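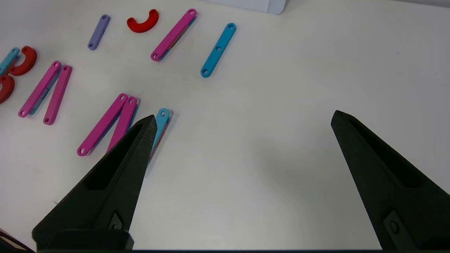
Speaker notes: Do flat plastic bars teach anybody anything?
Agnes Tveit, parents' evening, Tuesday, March 26, 2024

Opening

Ask who has a construction set at home. Then ask who has seen one used this month. Wait for the laugh, if there is one.

I like these sets. I bought one with my own money. What I don't like is the claim on the leaflet that an hour a week "builds the engineering mind." Whose mind? Measured how? Areeba Jadoon asked Fitidham for the study in September and got a coupon.

What a bar is

A flat strip, rounded at the ends, with holes to join it to other strips. Color does none of the work. A magenta bar and a light blue one of the same length behave the same way in a build, and children who sort by color first (most of mine do) haven't learned about structure yet. They've sorted. Fine, sorting is good, but let's call it that.

Pause here. Somebody will say sorting is early math. Agree and move on.

The scatter problem

Flat pieces pile up on each other. One bar on top of another hides the one you want, and two of the same color side by side pass for a single piece at a glance. A white table helps a bit. So does putting out fewer bars.

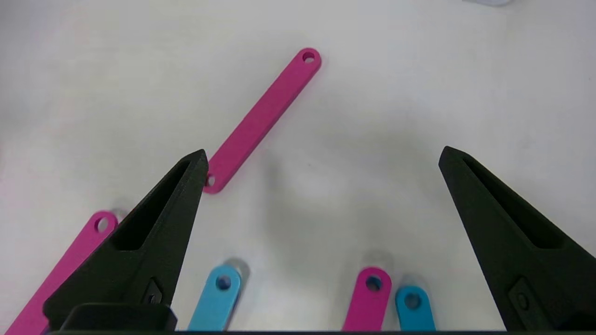

How many pieces do you need?

The big Mirani box has 1000. The small one has 500, and I have yet to see a child get through it. Show the price slide, don't read it out. My own box came with 17 pages of models and we built the first two.

Tell the bridge story only if we're running on time. Short version: a square made of four bars leans over when you push a corner. A triangle doesn't. That took five minutes and a handful of bars, and it's the best lesson I've had out of the box.

Questions I expect

Is it worth the money? Depends what you think you're buying. Secondhand, yes.

Does Areeba agree with me? Mostly. She thinks I'm too hard on the leaflet. She has the next slot, so ask her.

Handouts are by the door. Return the sample bars to the tub before coffee.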